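Progress report to the Urquhart Fund, March
Project: Brelbridge sorting and storage tables
Prepared by I-seul Cho

The grant covered 14 tables for the shared workspace at Brelbridge and the plastic containers and blocks that go with them. All the tables are in use. We have spent around 77 percent of the money, and the rest is held for replacement pieces.

Work since the last report was mostly on layout. Pieces used to be left in piles at the end of a session, and the next group lost time sorting them. We now ask for a single row across the middle of the table, ends touching, grouped by color. The Hornau site has started doing the same.

We logged 633 pieces in the first check. Labels for the storage shelves are late from Gristel and should arrive before the next report.

Orange, yellow and blue are the colors in the row at this table.

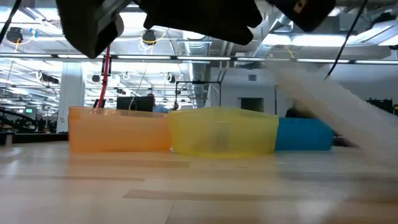 Will the remaining money cover replacements through the end of the grant?

At the current rate of loss it will, with a small amount left over. We would like to use that for a second set of shelf labels at Hornau.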